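Spent the morning with our two-arm laundry cell and I have so much to share. Thread!

1/ Both arms sit on one black base plate. We pulled every bolt, cleaned the threads and torqued it all back down. 13 bolts, one stripped. Found it before it found us!

2/ Next up, cables. The purple one on the left arm kept tugging at the wrist on long reaches, so Brittany gave it more slack and put on fresh ties — 12 of them, snipped flush.
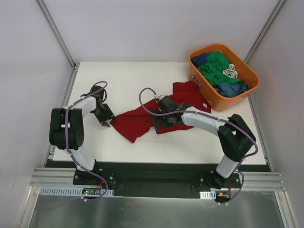 3/ Then slow-speed moves with real fabric. I love this part. You hear a dry joint long before the log shows it, and the left elbow is so quiet now.

4/ Gripper offsets next. Dwight keeps ours in a paper notebook (yes, paper) and it saved me an hour today.

5/ Total downtime: 21 minutes over plan, all of it that one stripped bolt. Doing the rail in July — will post the torque sheet if anyone wants it!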